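Skarnberg Robotics Club
Simulation track, worksheet 7: approaching an appliance door
Last revised 2020-10-03

This worksheet covers the kitchen exercise used in the second half of the simulation track. You should already have completed worksheet 6 and be able to load a world, move the arm in joint mode and save a log. No hardware is needed.

What you need
The club build of the Drodeneo simulator
The kitchen world file, from the July folder on the shared drive
The Jalent log viewer
A team folder with write access

Step 1. Load the world
Start Drodeneo and open the kitchen world. Wait until the status bar shows that physics is running before sending any command. If the arm drops or shakes at start-up, the wrong gripper profile is loaded. Close the program, select the club profile and open the world again.

Step 2. Set the limits
Open the motion panel and set the speed scale to 4 per cent. Leave it there for the whole exercise. Turn on collision stop for the wrist and both fingers. Teams that switch off collision stop will have the run marked as void.

Step 3. Choose an approach pose
The target is the front of the toaster oven. Do not drive straight at it. Create a named pose called "pre" with the fingers 135 mm clear of the front face, then a second pose called "near" at the lower left corner. Check both poses with the preview before you move the arm. If the preview turns the elbow red, the solver has picked the wrong branch. Flip the elbow setting and preview again.

Keep the wrist at an angle to the front face. A square approach puts the housing too close to the counter, and the run will stop on contact.

Step 4. Run and record
Press record, then send "pre" and "near" in that order. Wait for the arm to settle between the two commands. When the arm has settled at "near", pause the simulation and save a still from the side view. Compare the wrist angle and finger position with the reference.

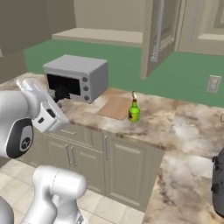
Figure 1. Gripper near the lower left corner of the toaster oven opening, wrist angled towards the appliance.

Small differences in wrist angle are acceptable. If the fingers are in front of the knobs, the target frame is mirrored: change the sign of the sideways offset in the pose file and repeat from Step 3.

Step 5. Check the log
Open the log in Jalent and look at the contact channel. It should be flat for the full run. A single spike at the start is a known fault in the recorder and can be ignored. Any later spike means that something was touched, and the run must be repeated.

Handing in
Save the log, the pose file and the still in your team folder. Name the log with your team number and the worksheet number. Runs are scored with the Popescu sheet, and the pass mark is 73. Teams below the mark may hand in one further run.

Worksheet 8 uses the same world and both saved poses, so do not delete the pose file.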